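6 min read

4. What Went Wrong at the Walside Bench

We had hoped to give this section over to the good news, and there is some, but the fault that cost us most of June deserves a full telling first. The task was a modest one. Two arms share a table, and between them they are to pick up a small box and place it in a shallow tray. The controller, which we call Skadley, had managed this for 1000 trials in simulation without any trouble worth writing down, and we carried it over to the real bench feeling rather pleased with ourselves.

On the real bench the left arm would now and then lurch toward the box well above its speed limit. It happened 9 times in 3000 trials, a small enough share that we first blamed the network and moved on (we regret that now!). In 2 of those cases the safety stop tripped as it should. In the others the arm slowed by itself before the stop was reached, and those worried us a good deal more, as the log showed nothing but a normal run.
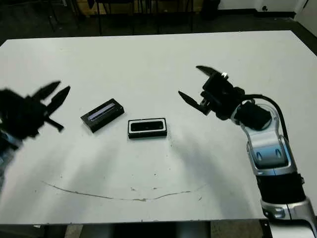

Figure 3. The two-arm bench with box and tray.

The cause, when we found it, was a plain one. Each arm keeps its own clock, and the planner written at Vendenmont trusts both of them. When the left clock fell behind, the planner believed the arm was late and asked it to catch up all at once. Our speed check sat upstream of that catch-up step, so it passed the slow command and never saw the fast one. We had drawn that diagram many times over and walked right past it.

The repair has two parts. The speed check now sits last, just before the motor driver, and a Kneževič filter holds the arm still whenever the clocks disagree. The filter makes the whole task a little slower, and we are glad to pay for it. We have not seen the lurch since, although a fault this rare can hide for a long while, and we would ask anyone reusing our code to keep the stop button within easy reach.

Comments

gearmonkey: Same clock trouble on our pair last year. Did you log the raw driver commands, or only the planner's?

Author: Only the planner's, I'm sorry to say. We log both now.

tallpines: Thank you for printing the failures too.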